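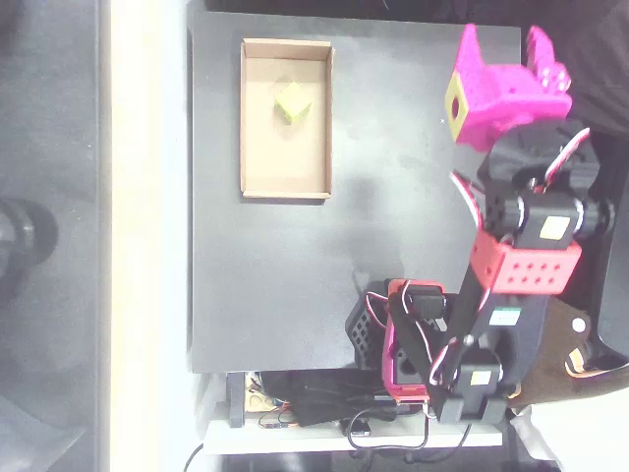
## 4. Evaluation of the Drovum Kit

### 4.1 Hardware as supplied

The Drovum kit is sold by Bovia as a desktop arm for teaching and small laboratory work. It ships as a set of servo motors, black structural brackets and printed parts, with assembly left to the buyer. Our unit was built by the second author following the printed manual, revision 3. Two of the wrist screws supplied were too short for the bracket and were replaced from stock. No other substitutions were made.

The servos share a single bus, and each carries its own lead to the next. The manual gives no routing for these leads – it states only that they must not be pulled tight at full extension. We left slack loops at the wrist and base, as in Figure 4, and secured nothing to the links. Controller firmware was the version dated Oct 28, 2023, and was not updated during the tests.

**Figure 4.** The Drovum arm at the test table, seen from overhead, with the cube in the open cardboard tray. The gripper is the magenta printed assembly; red and white servo wires loop outward at the wrist.

### 4.2 Task and procedure

The task was a single pick: grasp the cube, lift it clear of the tray walls, and hold it for 3 s. The tray was returned to marked positions on the table between trials, while the cube was placed by hand inside it at an arbitrary angle. A trial was scored as a failure if the cube was dropped, if the gripper moved the tray by more than 7 mm, or if the controller reported an overload on any joint.

We ran 300 trials in blocks, with the arm powered down and cooled between blocks. Joint zeros were checked against the supplied jig before each block. The vendor's default motion profile was used throughout, as this is the configuration most buyers will run. Effiong and Melnyk scored the trials separately, and disagreements were settled from the video record.

### 4.3 Results

Of the 300 trials, 48 were failures. Most of these were tray contacts, in which the outer face of the gripper housing met a wall before the fingers closed. The housing is bulky relative to the fingers, and the default approach path does not allow for this when the cube lies close to a side. Drops were less common and occurred mainly when the fingers closed across opposite edges of the cube.

Overload reports came only from the shoulder joint, late in a block. Lowering the acceleration limit in the vendor's software removed them in a short follow-up run, at the cost of a slower lift. We did not repeat the full series with this setting, and the figures above should be read as applying to the default profile alone.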